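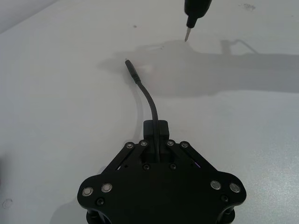 The case for keeping cables in order is seldom made in public, perhaps because the subject seems too small. The Riltgate office holds 11 shared tables and more than 50 loose leads, and staff time is spent each month finding the right one. That time is paid for like any other.

Sandamali Chowdhury has argued in these pages that every lead should be locked in a cupboard and signed out. The proposal is orderly – and it would fail by April. People keep what they have had to ask for.

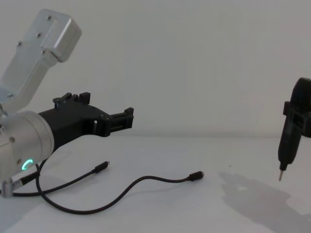
Two black cables on a white tabletop, their connectors pointing the same way.

A better rule would be modest. Each table should have its own leads, labeled at both ends, and a lead found without a label should go to the front desk the same day. The cost of labels is slight. Management should adopt the rule for a trial period of 4 months and publish what it learns.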